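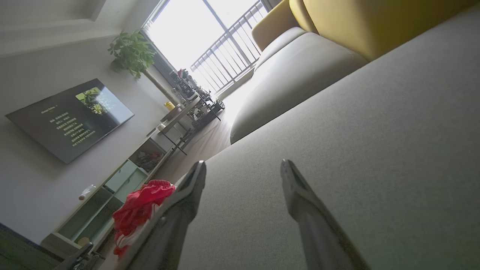

Caring for Upholstered Furniture
Orholm Household Advice, Leaflet 39
Reviewed 7/15/24

Residents of furnished apartments are asked to vacuum fabric seating every two weeks with the soft brush attachment. Work along the weave and lift loose cushions to reach the seams.

Blot spills at once with a plain white cloth. Do not rub. Check the care label before using any cleaner:

W: water-based cleaner
S: solvent only
WS: either
X: vacuum only

Test the cleaner on a hidden area and allow it to dry fully. Pale fabrics may show a ring if only the stained spot is dampened, so treat the whole panel up to the nearest seam.

Turn reversible cushions monthly. Covers with zippers should not be machine washed unless the label permits it.

Professional cleaning is arranged each February. Requests should be sent to Annunziata Piras, Furnishings Office, Room 211. Tears and broken zippers are reported on Form 404.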